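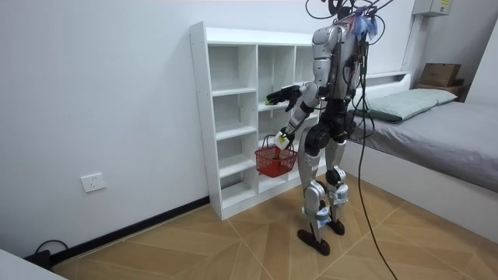 Guías > Casa y taller > Estanterías > Skesar de cubos: montaje y fijación a la pared

Marzo. Por Tharushi Haque

Sección 3. Montar el cuerpo y fijarlo a la pared

Si vienes de la sección anterior, ya tienes las tablas separadas por tamaños y la bolsa de herrajes abierta en un plato (lo del plato va en serio, las espigas ruedan muchísimo). Yo he montado ya unas cuantas Skesar, en casa y en el taller de Orvokki Seppälä, y el orden que cuento aquí no coincide del todo con el del folleto de Wollero. El folleto te hace cerrar el marco antes de meter los estantes largos y a mí siempre me ha tocado desmontar un lateral para volver atrás. Así que sigue este orden, o el otro, pero no los mezcles.

Lo que necesitas a mano:
- Destornillador de estrella, de mango gordo si puede ser
- Mazo de goma
- Nivel
- Lápiz y cinta de carrocero
- Taladro con broca de 6 mm para la pared
- Una manta vieja para el suelo

Nota: el taladro es solo para la pared. Las tablas vienen ya perforadas, y si un agujero no coincide es que la tabla está al revés. ¡No lo agrandes!

3.1 Montar el cuerpo

1. Extiende la manta y coloca encima el lateral izquierdo, con los agujeros hacia arriba. El canto rematado mira hacia ti, que luego será el frente.

2. Mete las espigas de madera en los agujeros pequeños. Con la mano suelen entrar hasta la mitad; el resto, con golpecitos de mazo. Si alguna queda floja, una gota de cola blanca y a otra cosa.

3. Atornilla los pernos metálicos en los agujeros grandes hasta que la rosca desaparezca y solo asome el cuello. Ni más ni menos. Un perno hundido de más deja la excéntrica girando en vacío, y te vas a enterar cuando ya esté todo de pie.

4. Encaja la base y después los estantes largos, de abajo arriba. Aquí agradecerás que alguien te sujete las tablas. Yo lo hago sola apoyando cada una en una silla con un cojín, que es un apaño bastante feo pero funciona.

5. Pon los separadores verticales entre estante y estante. Son todos iguales, aunque tienen cara delantera y trasera: el canto sin rematar va siempre hacia la pared.

6. Coloca la tapa y cierra con el lateral derecho. Preséntalo primero sin apretar, comprueba que todas las espigas han encontrado su sitio y entonces baja la tabla con el mazo, repartiendo los golpes de una punta a la otra.

7. Gira las excéntricas media vuelta, hasta notar que frenan. Cuando estén todas, da otra ronda. Las primeras siempre se han aflojado un poquito.

Precaución: no uses atornillador eléctrico con las excéntricas. Son de una aleación blanda y se comen la muesca enseguida. A Kaisu Toivonen le pasó con dos seguidas y tuvo que sacarlas con alicates, con el consiguiente mordisco en el tablero.

3.2 Levantar y nivelar

8. Levanta el mueble por un lado largo, doblando las rodillas y sin arrastrarlo. Si lo inclinas apoyado en una esquina, todo el peso cae sobre un par de espigas y ahí es donde salen las grietas.

9. Arrímalo a la pared. Si tienes rodapié, mide cuánto sobresale antes de seguir: el fondo libre de cada cubo es de 38 cm y te apetecerá pegarlo del todo, pero con rodapié siempre queda una rendija arriba. Para eso están los tacos distanciadores de la bolsa pequeña.

10. Pon el nivel sobre la tapa, primero a lo largo y luego de delante atrás. Calza por debajo con las cuñas finas hasta centrar la burbuja. En suelos de baldosa mira también si alguna junta te coincide justo con la esquina, porque el mueble baila y uno culpa al montaje.

Nota: si al nivelar los cubos se ven torcidos (como rombos, vaya), afloja las excéntricas de la tapa, empuja desde la esquina alta hasta que cuadre y vuelve a apretar. No hace falta tumbarlo otra vez.

3.3 Fijar a la pared

Esta parte no es opcional, por mucho que el mueble parezca firmísimo. Con libros arriba y los cubos de abajo vacíos se viene hacia delante con bastante poco, y si hay niños que trepan, ya ni te cuento.

11. Atornilla las escuadras a la cara superior de la tapa, en los agujeros marcados.

12. Marca la pared a través de cada escuadra con el lápiz. Retira el mueble un palmo. Pega debajo de la marca un trocito de cinta doblada en forma de bandeja, que recoge casi todo el polvo.

13. Taladra con la broca de 6 mm, sin percusión al principio para que no resbale. Mete el taco a ras.

14. Devuelve el mueble a su sitio, repasa el nivel y atornilla. Aprieta lo justo: si la tapa empieza a arquearse hacia la pared, te has pasado.

Precaución: antes de taladrar, pasa un detector de cables y tuberías. Si no tienes, pídelo prestado. Y si la pared es de placa de yeso, los tacos de la bolsa no sirven; compra los de expansión metálicos.

3.4 Antes de llenarla

Deja secar la cola toda una noche si la has usado. Después carga primero los cubos de abajo, con lo más pesado, y ve subiendo. Las cosas pequeñas ponlas donde las alcances sin estirarte; en el fondo de un cubo alto se pierden durante años (hablo de un rollo de sellos que apareció en la mudanza).

Para limpiar, paño apenas húmedo y secar después. Yeshi Workneh probó con un estropajo suave y dejó un cerco mate en el frente que todavía se ve con la luz de la tarde.

Vuelve a apretar las excéntricas pasado el primer mes. Las tapitas de plástico que las cubren no las pongas hasta entonces, que luego hay que sacarlas con la uña.

Si te falta alguna pieza, mira primero dentro del cartón, en los dobleces. Las mías estaban ahí. Si de verdad no aparece, apunta el código impreso en el canto de la bolsa y pídela con ese código; con el nombre del mueble a secas te mandan la del modelo bajo, que es más corta.

Sigue en la sección 4: puertas y cajas interiores.

Contacto: escribe a Tharushi desde el formulario | © Clernumum, guías de montaje | Volver arriba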